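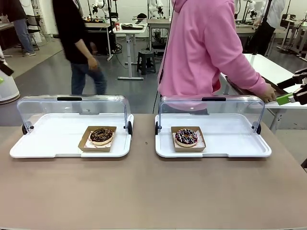
Entry: transparent cover handling, perception and planning
January, bench session begun 09:40

Purpose. To establish whether the Kinine planner can be run on the two-tray layout without hand-entered cover poses. Until now the cover angle has been typed in before each run, and the Sinard group has asked for this step to be removed before they take the branch.

Set-up. Two white trays with clear hinged covers, both raised, and one boxed donut on each. Left tray: dark chocolate glaze. Right tray: purple-chocolate icing with white drizzle and sprinkles. Software was the current Peixoto perception build with the Fondetti depth filter enabled. The planner was restarted before the first run and left running until the close of the session.

Observations.

Depth returns on the acrylic are not usable. The filter fills the curved panel with whatever lies behind it, so the planner treats the volume as free space. Of 100 logged point clouds, 31 held no points at all on the left cover.

The handle is a better feature. It is black, it sits at the top centre of each cover, and it segments well in the colour image. The two hinge knobs fix the axis. With handle and axis both known, the cover angle follows from the tray model and no depth is required on the panel itself. A first version of this estimator was written before lunch and replayed against the same log. It failed on 14 clouds, in every case through a false match for the handle on dark objects in the background.

Persons walking behind the bench remain a nuisance to the filter. Dark clothing was matched as a handle on several occasions. A crop to the tabletop plane plus the height of an open cover has been added to the configuration file, commented, and switched off by default.

Planning. The cover is now entered as a swept half-cylinder about the hinge axis, in place of the flat plate used last year. Planning time rose, though it stays under 2 seconds for a reach into either tray. The open paperboard box is still modelled as a closed cuboid. This is wrong for any approach from the front, where the flap is folded down, and should be corrected before grasp poses are generated.

Outstanding.
Repeat the replay with the crop switched on.
Replace the box model.
Check the sign of the hinge angle in the Sinard export; it appears reversed relative to ours.
Ask for the tray drawing. The rim height in the model was measured by hand.

Log closed 16:15. Configuration saved to the shared branch, not merged.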